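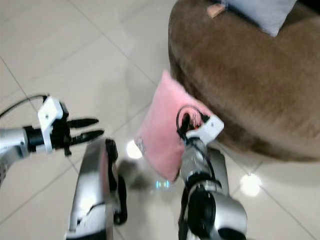 The scout from Van den Broek had a folder with him, and Kavinda Gazi distrusted folders. In her two seasons of running the Brurnside nine she had seen four of them, and every one had gone back down the coast road with its owner, and no player with it.

"He throws hard," the scout said.

"He throws hard at the fence," said Kavinda.

On the mound Sem Desmet wiped his hand on his trousers and looked in for the sign. He was nineteen. The Rirken papers had taken to calling him the best left arm in the league, which told you something about the papers. There were 200 people in a ground built for 3000, and most of them had come out of the rain.

Bottom of the ninth, Brurnside up by a run, two out, a man on second. The batter had already doubled off Sem in the third and had the look of someone who'd enjoyed it.

Ball one. Ball two, in the dirt, and the catcher smothered it.

"Nerves," said the scout, writing.

"Wet ball," said Kavinda. She didn't know which. She doubted he did either.

She could have gone out. Managers liked to go out – it looked like work. She had done it at Paltix in October, told a boy to relax, and watched his next pitch land on the roof of the tea hut. She stayed where she was.

Sem threw the fastball. Strike. He threw it again, and the batter fouled it straight back, so late that even the scout looked up from his page. Then came the slow curve, a pitch she had asked him twice to put away until he could control it. It hung. It hung for what seemed to her a good week, fat as a pudding, and the batter swung clean over it and sat down.

People shouted. Somebody rang a bicycle bell.

"That curve," the scout said. "Did you teach him that?"

"I told him not to throw it."

He wrote that down as well. Then he shut the folder and asked if the boy had an agent, and Kavinda said she'd believe in the offer when she saw the bus ticket.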